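Sofa refresh scheme opens to Clerkbridge flats

Residents of the Clerkbridge flats can now book a home visit to have tired sofas cleaned and re-plumped, after housing manager Piltilon agreed terms with the upholstery firm Cilta.

The scheme began in March and covers fabric sofas and armchairs only. Leather is not included. A visit takes 2 hours for a sofa with separate cushions, and everything is done in the living room, so nothing has to go down in the lift. 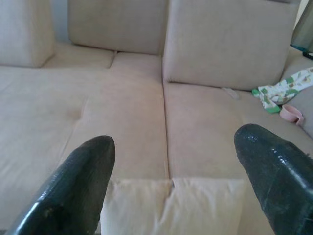
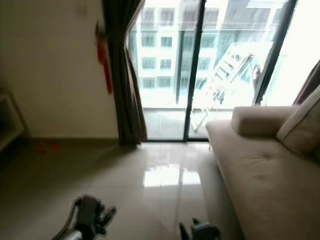

A beige fabric sofa in one of the living rooms at Clerkbridge.

There are 359 flats at Clerkbridge, and Piltilon says more than seven in ten were let with a sofa already in place. Most are in pale fabric. The company said that seat cushions were the most frequent subject of complaints at its last residents' meeting, ahead of parking and the bins.

Cilta's staff vacuum the back and seat cushions, treat any marks and work the filling back into shape by hand. The fabric is then left to dry with the balcony door open if the weather allows. Residents are asked to clear cushions, throws and toys from the seats beforehand, and to leave enough floor free to walk round the sofa. Curtains can be cleaned on the same visit for an extra charge -- they must be taken down first, as the firm does not bring ladders.

Covers that have split or worn through will not be repaired under the scheme. These can be taken to Cilta's workshop in Catterall, where a quote is given before any work starts. Loose covers usually come back within two weeks.

Tenants in furnished flats pay nothing for the first visit. Owners and tenants with their own furniture pay Cilta directly. Bookings are taken at the Piltilon office on the ground floor, which is open until 5pm, and a form has been put through every door. Morning visits are already full for the rest of the month, but afternoon places are still available.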